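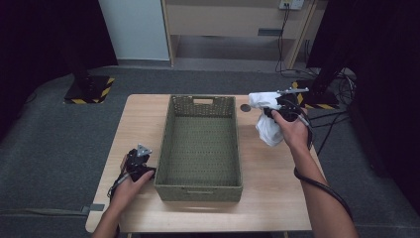
竹炭包放进衣柜，能把柜子里的湿气降下来吗？

刚放进去的头几天也许能吸走一点点，之后它跟柜子里的空气就打平了，留在那里跟一块木头差不多。

2024/5/14
瓦尔德马·克耶高（Valdemar Kjærgaard）

各位：

Luminița 前几天的信我看了两遍，本来不想回，后来看到又有三个人跟着问在哪里买，觉得还是说几句。先把她的原话引在这里，省得大家往回翻。

> 发件人：Luminița Zamfir
> 主题：Re: 梅雨季衣柜防潮
>
> 我家朝北，柜子里一到春天就有味道。二月份换了 Mollent 的竹炭包，
> 一套 668 块，说明书上写每袋能吸将近 117 克水，晒一晒可以反复用，
> 能用很多年。放进去以后味道明显小了，毛巾摸着也干爽。
> 卖家说竹炭会“呼吸”，湿的时候吸，干的时候放，所以柜子里的湿度
> 永远是平衡的。我觉得比塑料盒的除湿剂环保多了，推荐给大家。
> Solange 也买了，她家的情况比我家还严重，也说有用。

味道小了，这个我信。炭吸附气味是老办法了，冰箱里放一块都有点用处。可是味道和湿度是两码事，卖家最喜欢把这两样混着讲，你闻着不霉了，就以为干了。要知道干没干，得有一只湿度计。信里从头到尾没有一个湿度读数。

再说“湿的时候吸，干的时候放”。这句话大致没有错，问题是它一点也不稀奇。棉布是这样，羊毛是这样，没上漆的木头也是这样，你柜子里那一摞床单就在干这件事，而且干得比炭包多得多，床单的分量摆在那里。一柜子棉织品里含的水，拿公斤算都不算夸张。往里面挂几只小袋子，要它们去“平衡”这么多东西，我看不出道理在哪儿。何况放出来的水还是在柜子里，又没有请它出门。

117 克这个数我也想问问出处。是在多大的湿度下测的？测之前有没有烘过？测了多久？如果是泡在接近饱和的空气里测的，那跟大家家里的柜子没什么关系。我写信问过 Mollent 的客服，对方回了一张检测报告的封面，里面的页一张没给。再问，就变成“亲，每家环境不同”。

我自己也称过。去年 Ermanno Cocco 搬家，把他那套没拆封的给了我，同一个牌子。拆开以后整套上秤，1077 克，放进走廊的壁柜，关门，一个月以后再拿出来称，多了八克。八克水，两茶匙都不到。壁柜里的湿度计前后看不出差别，早晚的变化都比这大。厨房秤，不算精密，中间我也没有晒过那些袋子，谁想挑毛病尽管挑。有谁做得更仔细，结果跟我不一样，我愿意看，请把称重的数字和湿度一起发上来。

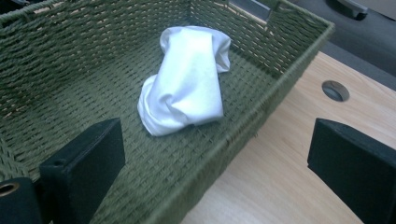 衣柜发潮，十有八九是水从别处来的：外墙太冷，柜背贴得太死，或者衣服没干透就收了进去。炭包对这三样都没办法。我家朝北的那面墙，后来是把柜子往外拖了一掌宽，顶上的杂物清掉，让空气能从后面走，第二年霉斑就没有再长。毛巾餐巾这类小件，我不再往有盖的塑料箱里塞，改放敞口的筐。像图上这种编的就行，绳子和绳子之间有小空隙，筐壁上还留了提手孔，不过里面那块白布要是我的，我会先摊开晾透再放，揉成一团的东西，中间总是最后才干，什么筐也救不了它。也别指望筐本身能除湿，卖筐的将来要是也这么写，我照样会来问数据。

Francine Beaudoin 私下问我，那塑料盒装的氯化钙是不是就好。吸水确实吸得多，盒底积的水看得见，至少这一点不用靠想象。但是柜门要是关不严，它吸的就是整个房间的水，吸满了要换，打翻了还会弄坏皮鞋。我只在出远门的时候用，放在最底下，旁边不放皮具。Draron 那种带指示窗的也用过，除了指示窗，没看出跟便宜的有什么两样。

真要把湿度压下去，还是得靠除湿机，或者在外面比里面干的时候开窗。后半句请看清楚，是比绝对含水量，不是比百分比。暖和的雨天开窗，等于把水往冷墙上送，百分比看着还行，墙上照样结露。Elldale 那边几位住一楼的，这一点尤其要留心，我上次去，看见楼道的窗从早开到晚，墙皮都鼓了。

至于 Solange 也说有用，我没有不尊重她的意思。不过她是三月装了新的暖气阀，同时买的炭包，同时还把柜子里一半的旧衣服送走了。这三件事一起做，功劳全算在炭包头上，我替暖气阀不平。Solange 要是愿意，把袋子拿出来一个月，别的什么都不动，看看味道和湿度计怎么说，那就有点意思了。

还有“能用很多年”这句。晒一晒能赶走一部分水，这没问题，可是吸进去的气味分子晒不晒得掉，说明书一个字没提。袋子用旧了是什么样，怎么判断该扔，也没提。买过的人里，有谁用满两年又称过的？我猜没有，多半塞在柜子角落里忘了。

已经买了的也别扔，放鞋柜里吧，对付气味还行。还没买的，668 块够买好几只湿度计，先每个柜子里摆一只，记上两个星期，再决定要不要花别的钱。

附带问一句：有人用过 Lemieux 的那款小除湿机吗？我想知道它低温下的表现，十五度以下还出不出水。广告页上的数字都是在很热的房间里测的，对我没有用处。用过的请写明室温。

瓦尔德马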